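Fiore is in, and he has four days to get ready

Well, that was a quick turnaround! Fiore has agreed to step in against Drilulik at the Skalel Arena this weekend, after Bollel pulled out with a bad shoulder. I fully expected the bout to be scrapped and the undercard shuffled up to fill the gap, so fair play to the matchmaker for getting it sorted before the tickets started coming back.

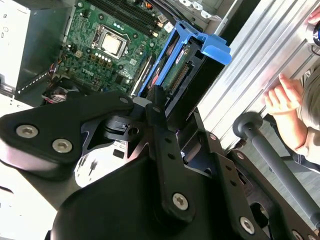
Prakash Chacko

Fiore hasn't fought since May, when he dropped a split decision I still think he won (I had it two rounds to one and I'll argue about it with anyone). He's been in the gym all summer though, mostly helping other people get ready, and he told me on the phone last night that he said yes before he'd even asked who the opponent was. He'll have to cut a fair bit of weight by Friday -- not much fun, but he's done worse.

The big change is in the style of the fight. Bollel is a grappler who would have spent the night trying to get it to the floor. Fiore likes to stand and throw, and Drilulik has been drilling takedown defence for weeks.
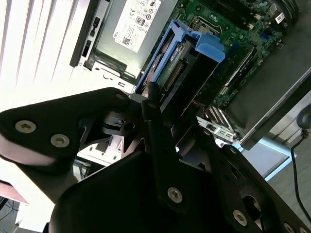

Will tickets bought for the original fight still get you in?
Your ticket stays valid for the whole card, and anyone who'd like their money back has until noon on Friday to ask at the box office.

There are 307 seats left at the time of writing, and the balcony ones are the best value if you don't mind the stairs. Doors open at six.
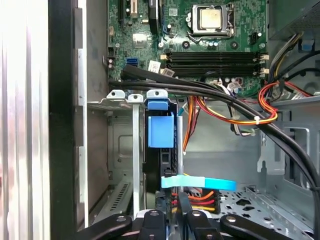 As for Bollel, he's gutted. He had a scan on Monday and the doctor wouldn't sign him off, so that was that. He's hoping to be back before Christmas, and the promoter has already said he can have the winner if he's fit.

I'm leaning towards Drilulik on points, mainly down to the full camp.
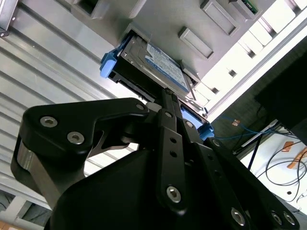 But if Fiore lands that left hook early on, all bets are off! The weigh-in is on Friday afternoon in the arena foyer and it's free to watch, so I'll be down there with a coffee and will post the weights as they come in.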